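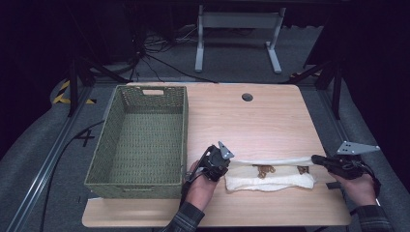 *A woven basket and a folded white towel on a light wooden table.*

Grivis, the business software company, has closed a funding round led by the investment firm Likley, with Ackroyd taking a smaller share. The company confirmed on Tuesday that the round brings its number of investors to 13. The terms have not been published.

Grivis supplies stock and ordering software to independent retailers and now has 104 staff across 2 offices. The new money will pay for a larger engineering team and for the wider release of Istano, its forecasting service, which has been on trial with 300 shops.

"Our customers asked for earlier warning of shortages, and this funding allows us to provide it at a sensible price," said Corey Kereama, chief executive of Grivis.
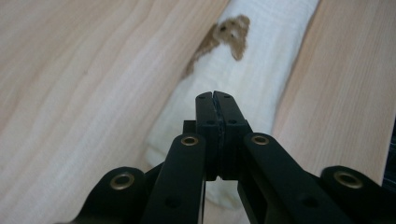 **Will existing customers pay more for Istano?**

Current subscribers will receive the service at their present rate until their contracts come up for renewal. Prices after that date will be set out in writing — with notice given before any change takes effect.

Likley will appoint one director to the Grivis board. Ackroyd, which also invested in the previous round, will keep its observer's seat. Mr Kereama remains chief executive, and the company said it had no plans to seek a stock market listing.

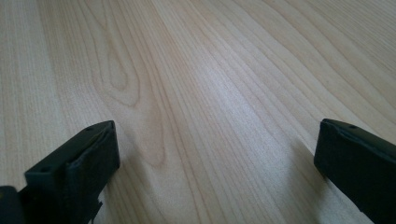 ## Next steps

Istano will open to all subscribers in April. Shops taking part in the trial will be moved to the full service automatically and will keep their existing records.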